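Piyumi Talukder
Jun 22, 2019

1/ A few people asked how our street's bulk veg order works, so I'll put it all in one thread. We've been going since January. There are 16 households in it now.

2/ We order from a grower called Kivard. Minimum order is one full crate of any item. You can't buy half a crate, so the whole thing depends on enough people wanting the same vegetable in the same fortnight.

3/ The list goes out on a shared spreadsheet. You put your initials beside what you want. If an item doesn't fill a crate by 7 pm on closing night, it drops off and you go to the shops like everyone else. 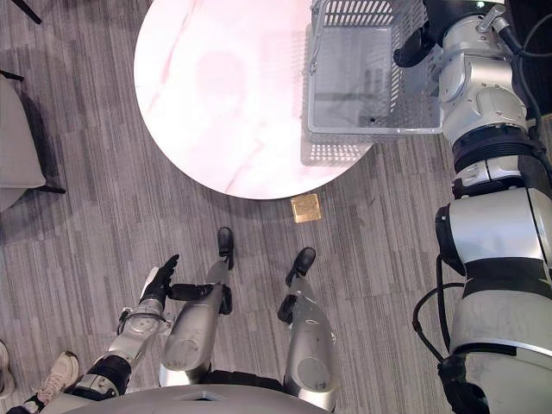
4/ Money. Everyone pays before the order goes in. We tried paying on pickup and I was out of pocket for 4 weeks over a crate of silverbeet. Bank transfer, your surname in the reference. Please put your surname in the reference.

5/ Cabbages are the easiest thing to share out. Carrots need weighing, herbs wilt while you're arguing about them, but a cabbage is a cabbage. Wombok sells out first in winter. Wichai Chaiyaporn up the hill takes extra for pickling and will swap you a jar.

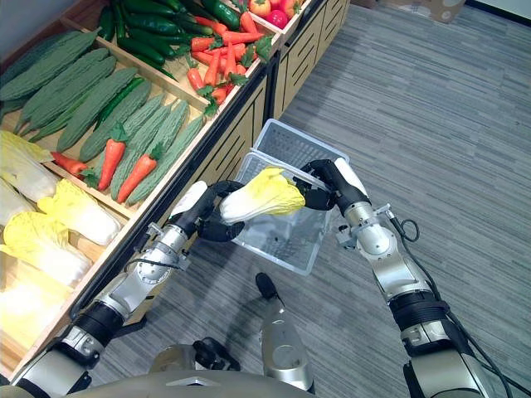

Pumpkins are harder. They vary a lot in size and people do notice. We ended up pricing them by the kilo, which meant buying proper scales. Bogdan Pascu found a secondhand set and we split the cost.

6/ Pickup is one hour, no more. If you can't make it, get a neighbour to collect. Bring your own bags. Anything left after that goes to whoever is still standing there.

7/ Is it cheaper? For greens, onions and potatoes, yes, by a fair bit. Tomatoes hardly at all. Fruit we gave up on, as it came in too ripe and half of it went to Sebastian's chooks.
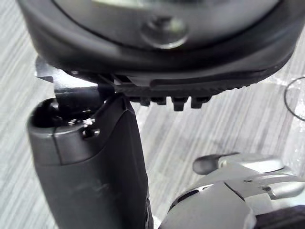 8/ Can you join if you live a few streets over?

You can if you're able to get to pickup yourself, as we don't deliver. Message me your name and suburb and I'll add you to the spreadsheet when the next list opens.

9/ Next list has leeks on it. We need more people for leeks.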